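Books > Get Involved > Beta readers

Beta readers wanted — historical adventure, Torkano book two

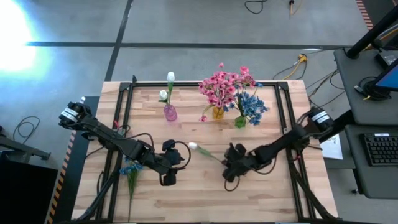

Need 9 readers for the second Torkano novel. Salt smugglers, a siege, a forged will. Draft is long, 700 pages in manuscript, so please be sure you've got the time. You don't need to have read book one. Might even help if you haven't.

What you'd do: read in 6 weeks, fill in a short form after each part, tell me where you got bored. Spelling not needed, thats the copy editor's job. Particularly after anyone who knows boats or old law courts.

Unpaid, sorry. You get a signed paperback from Ridusix Press when it's out and your name in the back if you want it. Files go out in February, ebook or PDF. Printed copies only if you can collect from Trernthorpe library.

To apply — a few lines on the last two novels you finished and one you gave up on. Use the contact form, put TORKANO in the subject or I'll miss it.

Comments

saltmarsh_jo: Applied! Is the siege very gory?

Pagewright: Can overseas readers aply? I'm in Saithong, ebook is fine.

oldbindings: Gave up on four this year, can I list them all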